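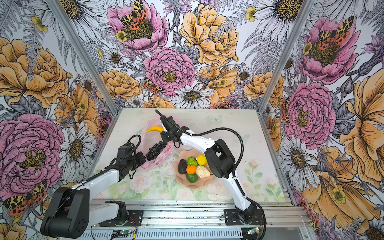 Unpack and put away fruit on the day it comes into the house. The Wenden bowl is shallow, so the order in which pieces go in matters more than it would with a deep one. Set the bowl on a flat table and open the shopping bag next to it. Spread the bag wide, as with the pink one, so that the grapes and the banana can both be reached without digging. Round fruit goes in the bowl first and long fruit last.

## 4. Filling the bowl

1. Wipe the bowl with a dry cloth. Check the wavy rim for chips.
2. Place the bowl to one side of the bag with a hand's width between them.
3. Set avocados and other heavy pieces near the sides, lying down.
4. Put small citrus, such as a mandarin, in the middle where the larger fruit will hold it.
5. Add lemons and any remaining round pieces. Keep them below the rim where possible.
6. Lay the banana along the back rim. The ends may stick out past the edge.
7. Leave the grapes in the bag until the bowl is finished.

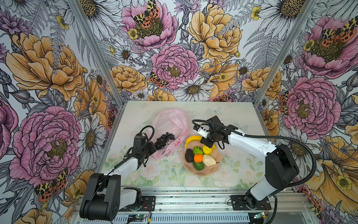
*Banana laid along the back rim, grapes still in the bag.*

**Note:** One banana can rest on the rim as described. For a full hand of bananas, use the Lukumay hook (part 2229, sold separately).

**Caution:** Do not lift the bowl by the rim when it is full. Slide both hands under the base.

## 5. Grapes

1. Support the bunch from below and lift it out of the bag.
2. Remove split or soft grapes.
3. Place the bunch in the Flestside colander or on a plate. Do not set it on top of the bowl, as the lower grapes will be crushed.
4. Rinse only what will be eaten that day. Refrigerate the rest unwashed.
5. Shake out the empty bag and fold it flat.

**Note:** Ripening fruit in the bowl should be turned every 2 days. Move avocados to the refrigerator once they give slightly when pressed.

**Caution:** The bowl is not suitable for oven or microwave use.

For cleaning and stain removal, see page 17.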